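Can a machine tidy your living room yet? Skarell says soon. Divo says August. We've heard soon before.

The chore looks like nothing — ornaments on a round table, one tall golden spiral, one chunky blue thing, get them where they belong. 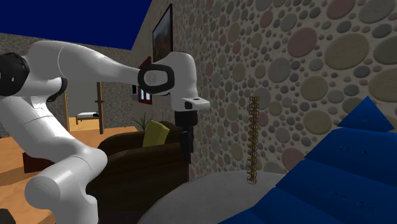
Whitcombe ran its arm through 4,000 of these tidy-ups, all in simulation, before anyone let it near a real shelf. Cheap that way. No broken vases. But simulated dust never gets on anything, and real homes have cats, cords, sticky jam lids.

Thin things are the worst. A spiral gives two fingers very little to hold, and a neighbor an inch away makes it teh kind of job a kid does in a second. Nesach quotes 20 seconds an object. Fine for a shop floor, maybe. Slow for a Sunday.
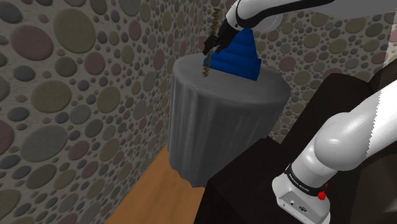 Slow is fine by me, one reader wrote in, if it's done when I get home from work.

Fair. Ask again in August.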